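행주랑 식탁보에서 쉰내가 안 빠져요, 삶는 것 말고 방법 없을까요?

살림 고민방 > 세탁/청소
작성자: 콩나물두봉지

안녕하세요, 눈팅만 하다가 처음 글 써봐요. 이사 온 지 석 달쯤 됐는데 이 집 오고 나서부터 주방 천 종류에서 자꾸 쉰내가 나요. 세탁기는 전에 살던 집에서 쓰던 거 그대로 가져왔고 세제도 Grenix 가루세제로 똑같거든요. 근데 전에는 이런 적이 한 번도 없었어요 ㅠㅠ

빨아서 널면 마를 때까지는 괜찮아요. 코 박고 맡아봐도 세제 냄새만 나요. 그런데 물이 한 번 닿으면 그때부터 스멀스멀 올라와요. 설거지하고 싱크대 한 번 훔치면 벌써 냄새가 나서 손까지 다시 씻게 되고요. 남편은 코가 막혔는지 모르겠대요. 저만 예민한 건가 싶다가도 지난 목요일에 친정엄마가 오셔서 행주 들자마자 "이거 언제 빨았니" 하시는데 진짜 얼굴이 화끈...

지금까지 해본 건요, 식초 넣고 헹구기 해봤고 베이킹소다에 담가도 봤어요. 베이킹소다는 하룻밤 담갔는데 별 차이 없었고 식초는 그날만 좀 나은가 싶더니 다음 날 도로 똑같았어요. 삶으면 된다는 건 아는데 저희 집이 인덕션 하나짜리라 삶는 동안 밥을 못 해요. 그리고 큰 냄비도 없고요.

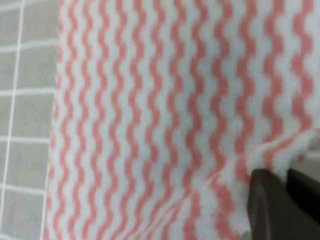

예전 집에서는 빨래를 남향 베란다에 널었는데 여기는 베란다가 북쪽이고 창문이 손바닥만 해요. 그래서 말리는 데가 문제인가 싶기도 하고, 아니면 천 탓인가 싶기도 해요. 산호색 물결무늬 있는 저런 보들보들한 행주들이 유독 심한 것 같거든요. 얇은 소창 행주는 그나마 덜해요. 수건은 또 멀쩡해요! 같은 세탁기에서 나오는데 왜 수건은 괜찮고 주방 것만 이러는지 이해가 안 가요.

세탁기 문제면 통세척 업체를 불러야 하나 싶어서 Lundico라는 데 알아봤더니 예약이 밀려서 9월이나 돼야 온대요. 그 전에 제가 할 수 있는 거 있으면 뭐든 알려주세요. 식탁보도 똑같이 물만 튀면 냄새가 나는데 그건 크기가 커서 어떻게 담가야 할지도 모르겠어요. 다 버리고 새로 사라는 말씀은... 마지막 수단으로 남겨둘게요 ㅎㅎ

댓글 3

Nuria Lencho

저도 똑같은 걸로 한참 고생했어요! 반가워서 길게 씁니다 ㅋㅋ 결론부터 말하면 기름때일 가능성이 커요. 말랐을 때 멀쩡하다가 젖으면 냄새 나는 게 저희 집이랑 완전 똑같아요. 주방 천에는 음식 기름이 묻잖아요, 그게 찬물 세탁으로는 잘 안 빠지고 섬유 속에 남아 있다가 거기서 균이 사는 거예요. 수건은 기름 닿을 일이 별로 없으니까 멀쩡한 거고요.

저는 과탄산소다 써요. 베이킹소다 말고 과탄산이요, 이름이 비슷해서 저도 처음에 잘못 샀어요. 대야에 60도 안팎 되는 뜨거운 물 받고 과탄산 두 숟갈 풀고 주방세제 아주 조금 짜 넣고 30분 정도 담가두세요. 물 색깔 변하는 거 보면 깜짝 놀라실 거예요. 저는 누런 물이 나와서 좀 충격이었어요. 그다음에 맑은 물로 한 번 헹구고 세탁기에 넣어서 헹굼 추가로 돌리면 돼요. 인덕션 필요 없고 전기주전자로 끓인 물에 찬물 섞으면 되니까 밥하면서도 할 수 있어요. 고무장갑은 꼭 끼시고요, 창문도 열어두세요. 뚜껑 있는 통에 넣고 꽉 닫으면 가스가 차니까 그건 절대 하지 마시고요. 식초랑 같이 넣는 분들도 계시던데 섞지 말고 따로 쓰세요.

색 있는 건 살짝 조심하셔야 해요. 저는 빨간 체크 행주 하나를 분홍으로 만들었어요. 무늬 진한 건 물 온도를 40도쯤으로 낮추고 구석에 먼저 테스트해보세요. 울이나 실크는 안 되는 거 아시죠.

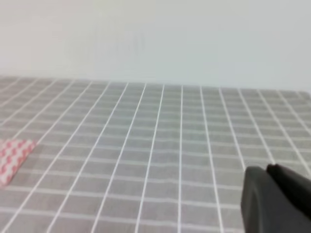 식탁보는 욕조 없으면 김장봉투가 최고예요. 봉투에 식탁보 접어 넣고 과탄산 푼 물 부어서 입구는 묶지 말고 벌려둔 채로 대야에 세워두면 물도 적게 들고 골고루 젖어요. 다만 라벨은 먼저 확인하시고요, 방수 코팅된 거면 뜨거운 물에 코팅이 일어나니까 그냥 미지근한 물로 닦는 게 나아요. 저 코팅된 거 하나 그렇게 보냈어요, Wolde에서 세일할 때 신나서 산 건데 아직도 아까워요.

그리고 말리는 거요. 북쪽 베란다면 차라리 방 안에서 선풍기 틀어놓고 말리세요. 천천히 마르면 아무리 깨끗하게 빨아도 다시 냄새 나더라고요. 행주는 겹치지 않게 한 장씩 집게로 집어서요!

달래무침

건조기 사세요. 저희는 Dreder 중고로 들였는데 냄새 고민 끝.

물레방앗간집며느리

위에 두 분 말씀도 맞는데 섬유유연제 쓰시는지부터 여쭤보고 싶네요. 저는 유연제를 행주에까지 넣었다가 물도 잘 안 먹고 냄새도 더 심해져서 끊었어요. 끊고 나서 3주쯤 지나니까 확실히 달라졌고요. 세제도 많이 넣으면 깨끗할 것 같아도 헹궈지지 않고 남으니까 표시선까지만 넣어보세요.

세탁기는 업체 부르기 전에 거름망이랑 세제통부터 빼보세요. 저는 세제통 안쪽에 시커먼 게 껴 있어서 기절할 뻔했어요. 칫솔로 문지르면 금방이에요. 문에 고무패킹 있는 드럼이면 패킹 주름도 뒤집어 보시고요. 다만 수건이 멀쩡하다고 하시니 세탁기 탓은 아닐 것 같긴 해요.

아, 그리고 도톰한 행주는 싱크대 닦고 나서 뭉쳐두지 말고 펴서 걸어두세요. 저는 수도꼭지에 걸쳐놨었는데 거기가 제일 안 마르는 자리더라고요 ㅋㅋ 지금은 냉장고 옆면에 자석 고리 붙여서 걸어요. 소창이 덜한 것도 얇아서 빨리 마르니까 그럴 거예요.

콩나물두봉지 (작성자)

와 다들 감사해요!! 유연제 넣고 있었어요... 그것도 듬뿍... 건조기는 놓을 자리가 없어서 패스하고 과탄산 주문했어요. 오늘 저녁에 행주부터 해보고 식탁보는 주말에 김장봉투로 해볼게요. 물레방앗간님, 세제통 방금 빼봤는데 저도 기절할 뻔했습니다. 칫솔 찾으러 갑니다.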